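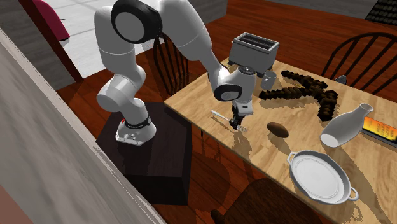 May 25, 2025 - Skuvby sim package, trial license, bench notes

Second session with the Skuvby trial. Writing this fast before the license server kicks me off again. Purpose: decide if we buy seats or stay on Juhl and keep patching our own scenes. Prutley wants an answer before the trial lapses, so notes for whoever picks this up.

Setup
Installed on the old workstation, not the new one. Installer wanted the newer driver, complained, ran anyway. License file goes in the config folder, NOT the home folder like the quick start says. Lost most of a morning to that last time. If it says "no seat found", restart the license service and leave it alone for a minute.

Scene for today: dining table set, white arm on the dark pedestal, stock gripper. Clutter on the table from the object pack at default settings. Fork is the target. Left the rest alone - mug, toaster, pan, vase etc. Wanted to see what you get out of the box before anybody tunes anything.

Fork
Flat thin things are where our Juhl scenes fall over so started there. Gripper straight down, fingers at the neck just behind the tines. Approach planner picked that spot by itself, I only gave it the object name. Would have gone for the middle of the handle myself.

Fork lies close to the table edge and at a diagonal, so wrist has to be turned to match. Planner did it without asking for a hint. Juhl needs the hint.

Batch: 200 tries, fork pose shuffled a little each time, everything else fixed. 368 contact warnings in the log over the batch, so more than one per try on average. Most of them are finger on table, not finger on fork. Have not worked out if they matter or if the threshold is just set silly low. Docs say nothing. Asked support.

Success count it prints at the end can't be trusted yet. It calls it a lift if the fork leaves the table at all, even if it drops right after. Need our own check, height plus hold time. Do not quote the printed number to Prutley!!

Object pack
Mixed bag.
- potato is good, shape is a bit egg-like but it sits right
- vase spawns lying over, both sessions. Maybe on purpose for variety? can't find the setting
- brown blocky thing that looks like a pickaxe out of a video game. Listed under "tools". Lots of corners, collision mesh is heavy, physics step slows down when anything gets near it. Remove for long batches
- pan has two loop handles, want to try it next, one is out over by the right so reach might be a problem
- book or box with the yellow to red top: print on it is mush at our camera resolution. No good for any label reading work. Ask if there is a sharper texture set

Light and shadow
Better than I expected. Arm shadow lands on the table next to the fork where it should. Floor boards look fine. Walls are plain gray and a bit dead but who cares. Shadows under the blocky thing are jagged, which I guess is just its shape.

The room comes as one piece. Tried to hide the chairs to get a cleaner side view and the whole furniture group went, table too, fork on the floor. Undo did not bring the poses back. Save before touching the scene tree.

Speed
Headless is a lot quicker than with the viewer open, no surprise. Logging every contact eats disk, turned it down to every tenth step after the first run and lost detail I then wanted. Middle ground needed.

Memory creeps up over a batch. Past 2000 resets in one process it gets sluggish and the viewer stutters when you attach. Restarting the process clears it. Skatholm told us the same thing on the phone when they did their own trial, so its not just our machine.

Price
Quote is per seat per year and the object pack is seperate. Support is included for the first year only. Need the quote split out in writing, the PDF lumps it together. Also: does a headless run use up a seat? Sales page says no, the license log says yes, it showed 2 in use with only me on.

Where I lean
Planner and rendering are ahead of what we have. Scene editing is worse. If the seat thing gets cleared up I'd take one seat for a quarter and keep Juhl for anything where we need to move furniture.

To do
- own lift check, rerun the fork batch with it
- pan by the near handle, then the far one
- mug. Handle faces away from where I'd like it, see if planner goes for the rim
- pull the blocky thing out and time the batch again
- export one run and see if our viewer opens it. The format is supposed to be open, converter script from the download page crashed on the first file
- chase support on contact threshold + vase

Config and logs on the shared drive, folder skuvby_trial, the one without "old" in the name.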